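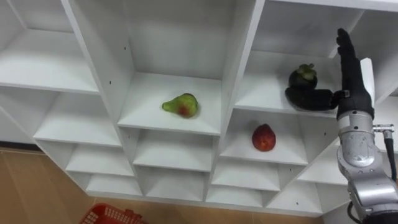 Filed under: Short Fiction

The Lower Block

The weeder stopped at row 184 and Loan Hoàng walked out to see why. The fault light on the engine housing was amber, which meant the hydraulics. She opened the panel, found the return line split at the fitting, and closed the panel again.

The rice stood ankle high. Barnyard grass stood among it, a shade paler, with no hair at the base of the leaf. At that height the two could be told apart by the collar and by very little else. Her uncle Phúc Tạ had taught her to run a thumbnail down the stem. She had been six.

She called him from the levee.

"Line's gone," she said. "Ostow has the part. They want four days."

"What's the water depth?"

"Two inches at the gate. Less at the far end."

"Then it seeds before they come."

He arrived in the truck at 2:15 with two hand hoes and a bundle of sacks. The hoes were from Kiều, where he had farmed before, and the handles had been replaced twice. He gave her the shorter one. He had measured it against her shoulder some years ago and cut it down, and she had grown since.

They took alternate rows. The method was to set the blade behind the crown, pull toward the boot, lift, shake the mud off the root and drop the plant in the sack. A plant left lying in wet ground would root again overnight. Phúc worked at a fixed rate. Loan worked faster for the first nine rows and slower after that, and by four o'clock they were level.

"Fukuda sprays his," she said.

"Masanobu sprayed for six seasons. Now he sprays twice for the same result."

"He's also home for supper."

Phúc lifted a clump, looked at the root and put it in the sack.

"I had an offer on this block," he said. "In April. The Gerov people."

She kept the hoe moving. "How much of it?"

"All 74 acres. The pump goes with it."

"What did you tell them?"

"That I would ask you."

It was now well into June. She thought about the evenings between, the two of them at the kitchen table with the seed invoices, and tried to find the one on which he might have started to say it. A heron came down at the drain and stood in the shallow end.

"You're asking now," she said.

"I am asking now."

She reached the end of the row and tied off her sack. The knot he used was a miller's knot and she used it too. Behind them the cleared rows ran back to the levee, dark between the stems, and ahead was the rest of the field.

"Call Ostow," she said. "Tell them I'll drive over and get the line myself. I can fit it."

"Tonight?"

"They close at six."

He took the keys out of his shirt pocket and held them out, handle end of the hoe resting on his boot. She wiped her hand on the sack before she took them.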